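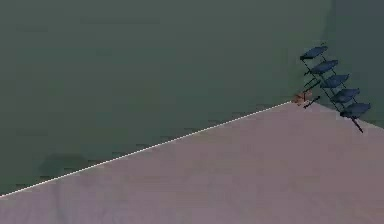
그림 4. 옅은 연보라·분홍빛 평면과 그 경계를 따라 이어지는 밝은 선(컴퓨터 렌더링).

4.2 야간 통행제한 명령의 문언과 적용 범위

이 절에서는 이르니츠(Irnitz) 시 당국이 11월 집회 기간에 발령한 야간 통행제한 명령을 분석한다. 분석 대상은 명령문 원문과 정정 공고를 합한 26건이며, 구두 지시와 경찰 내부 전파 사항은 제외하였다. 동일한 명령이 시청 게시판과 관보에 각각 게재된 경우에는 관보본을 기준으로 삼았고, 두 문서의 문언이 다를 때에는 차이를 별도로 기록하였다.

명령문은 대체로 발령 근거, 제한 시간, 제한 구역, 예외 대상, 위반 시 조치의 순으로 구성된다. 발령 근거로는 시 안전조례의 비상조치 조항이 일관되게 인용되었다. 다만 초기 명령문은 조항의 번호만 적고 요건 사실을 기재하지 않은 반면, 후기 명령문은 재산 피해 신고와 도로 점거 상황을 한 문단 이상으로 서술하였다. 이러한 변화는 지방법원이 첫 번째 집행정지 신청을 심리하면서 이유 기재의 부족을 지적한 시점 이후에 나타난다. 법원의 지적이 문언 변화의 직접적 원인인지는 본 자료만으로 확정할 수 없다. 같은 시기에 시 법무 담당 부서의 검토 절차도 변경되었기 때문이다.

제한 구역의 획정 방식은 두 유형으로 나뉜다. 첫째 유형은 행정구 단위의 지정으로, 스케티네(Sketine) 구 전역을 대상으로 한 명령이 이에 해당한다. 둘째 유형은 도로명을 열거하여 경계를 정하는 방식이다. 후자의 경우 경계 도로 자체가 제한 구역에 포함되는지가 명시되지 않은 사례가 5건 확인되었다. 경계 도로의 양측 보도에 대한 단속 기준이 관할 경찰서마다 달랐다는 점은 면담 자료에서도 반복적으로 언급된다. 면담 대상자 12명 가운데 현장 지휘 경험이 있는 응답자들은 구역도의 축척이 작아 골목 단위의 판단에는 사용할 수 없었다고 진술하였다.

제한 개시 시각은 최초 명령에서 20시로 정해졌다가 이후 늦춰졌다. 변경 사유는 대중교통 막차 시각과의 불일치였다. 버스 운행이 종료되기 전에 통행이 제한되면서 퇴근 중인 근로자가 위반자로 분류되는 사례가 발생하였고, 시는 정정 공고를 통해 고용 사실을 증명하는 서류의 소지자를 예외 대상에 추가하였다. 그러나 서류의 형식은 규정되지 않았다. 급여명세서, 출입증, 사업주의 자필 확인서가 현장에서 각기 달리 취급되었으며, 일용직과 미등록 노점 종사자는 사실상 예외를 주장하기 어려웠다.

Nyamweya는 통행제한의 명확성을 시간, 공간, 인적 범위의 세 축으로 평가할 것을 제안한 바 있다. 본 연구는 이 구분을 따르되, 고지 방식을 별도의 변수로 추가하였다. 명령의 효력 발생과 공중에 대한 고지 사이의 간격이 짧을수록 위반의 고의를 인정하기 어렵다는 점이 종전 논의에서 충분히 다루어지지 않았다고 보았다. 이르니츠의 경우 일부 명령은 발효 직전에야 휴대전화 문자로 전파되었고, 문자 본문에는 제한 구역의 명칭만 기재되었다. 예외 대상을 확인하려면 시청 누리집에 접속해야 했으나, 누리집의 공고문은 단일 언어로만 제공되었다.

문언의 코딩에는 문서 주석 도구인 Cropper를 사용하였다. 연구자 두 사람이 독립적으로 코딩한 뒤 불일치 항목을 합의로 조정하였다. 불일치는 인적 범위 항목에 집중되었는데, 특히 '필수 업무 종사자'라는 표현에 언론 종사자가 포함되는지를 두고 판단이 갈렸다. 지역 일간지 프라케크(Prakeck)의 기자들은 소속 증명서를 제시하고 통행을 허용받았다고 보도하였으나, 명령문에는 언론에 관한 명시적 규정이 없다. 이에 따라 본 연구는 해당 항목을 '불명확'으로 분류하고, 실제 집행 관행은 문언 분석과 분리하여 4.3절에서 다룬다.

Manalastas의 비교 연구는 명령의 반복 발령이 문언의 정교화로 이어진다고 보고하였다. 본 자료에서 이 경향은 이유 기재 부분에서만 확인된다. 구역 획정과 예외 규정은 후기 명령에서도 이전 문구가 그대로 옮겨진 경우가 많았고, 한 정정 공고에서는 이미 삭제된 조항이 다시 인용되었다. 위반 시 조치에 관한 문구 역시 과태료 부과와 강제 해산의 선후 관계를 규정하지 않은 채 유지되었다. 해산 요구에 즉시 응한 사람에게도 과태료가 부과되는지는 명령문의 문언만으로 판단할 수 없으며, 이에 관한 지방법원의 결정은 본 연구의 자료 수집이 종료될 때까지 공간되지 않았다.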